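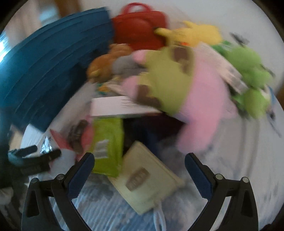
Plush toys, a red bag and more in the pile.

The woman who runs Zirkora, a one-person home organizing business, does not like the word "declutter." She says it twice in the first few minutes of our conversation and makes a face both times. I had come prepared to dislike it too, so we started off on better terms than I expected.

I should say where I stand. I have read the books and I have bought the bins. I once paid 17 dollars for a set of stick-on labels that are still in their sleeve. My feeling about people who charge money to put other people's toys away is that they have found a very good line of work, and I told her so.

"It's a fair thing to think," she said. "I charge 400 for a playroom. You could do it yourself over a weekend. Most people could. They don't, and then they call me."

Her method for soft toys is the thing parents ask her about, and it starts with a heap. Everything comes out and goes on the pile together, bags and packets included, with no sorting on the way. I asked her why anybody would make a bigger mess in order to fix a smaller one.

"Because you lie to yourself about what's in the closet," she said. "Everybody does. You think there's a bear and a couple of rabbits. Then you get it all in one place and there's stuff you don't remember coming into the house."

I pointed out that this sounded like a way of shaming the customer. She thought about that for longer than I'd expected.

"It can be," she said. "I had a client in June who got upset and went and sat in the car. I don't push it the way I used to. Now I ask first if they want to be in the room."

And the children? Her rule is that a child over 5 gets a vote on every plush toy, and the vote counts. Under that age the parent decides, but nothing leaves the house the same day. I wondered how often the vote goes against keeping something. Her answer was "hardly ever," which made me ask what the family had paid for.

"They paid for a place to put it," she said. "I never promised them fewer toys. If you want fewer toys, stop buying toys."

That was the first thing she said that I wrote down with a line under it.

Containers were where we really disagreed. Her view is that plush goes in something open, wide and hard-sided, low enough for a child to reach into. No lid. She has gone off fabric cubes completely and has strong words for the Clusel, a canvas tub that she says folds in on itself as soon as it is half full. She likes a plain plastic crate. I said that a crate of plush toys with no lid is just the heap again with walls around it.

"Yes," she said. "That's what it is. It's a heap with walls. What did you think it was going to be?"

I suppose I had thought it was going to be something worth 400 dollars. She laughed at that, to her credit.

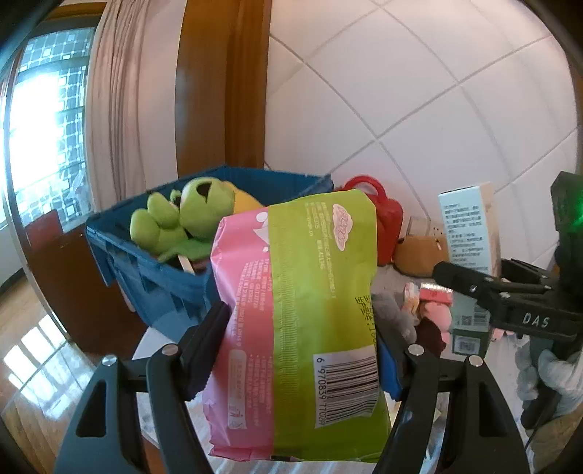

She is stricter about packets. Anything in a soft plastic wrapper gets pulled out of the toy pile early on, whatever it is, and stood to one side so that somebody can look at it properly. Snacks, wipes, craft supplies, refills for things the family may no longer own. Her argument is that bright wrappers disappear among bright toys, and that a parent scanning a full crate will look straight past them. If the label is in a language that the household doesn't read, she has them check it with a phone before it goes anywhere near a shelf.

"I'm not going to guess," she said. "I've guessed before. I put a thing in a bathroom cabinet that belonged in the kitchen, and they found it months later."

This seemed sensible to me and I had no quarrel with it. I did ask whether it needed a professional. She said no, it needed a person who was paying attention, and that those two things overlap less than people in her business like to claim.

She is not kind about her business. The certificate course she took, from an outfit called Segura, cost her 900 dollars and taught her, in her words, "how to fold a shirt and how to send an invoice." She already knew how to fold a shirt. She also spent a while using Orik, an app that wants you to photograph each item and give it a category. She quit when she realized she was spending more time on the photographs than on the toys.

"There was a category for sentimental and a category for semi-sentimental," she said. "I couldn't tell you the difference then and I can't tell you now."

I asked the question I had come to ask, which was how long any of it lasts. In my experience a tidy toy corner has the life span of a cut flower. She was vague. Some families keep it up. Some call her back. She doesn't follow up unless they contact her, and I said this was convenient, since it meant she never had to count the failures.

"You can call it that," she said. "I call it leaving people alone in their own house."

I pressed her for a number anyway and she would not give me one. I don't think she has one. I would have trusted her less if she had come up with a nice round figure on the spot, but it does leave a hole in the middle of the pitch, and anyone thinking of hiring her should know that it's there.

Toward the end she asked what my own place was like. I described a closet in the hall, a bag with other bags inside it, and a stuffed dog I've had since college that lives on top of the boiler.

"Does it bother you?" she asked.

I said that it didn't, mostly — the door shuts.

"Then leave it," she said, and went to look for her coat.

Zirkora takes bookings by phone. The first visit is free, and she says she talks some people out of the second.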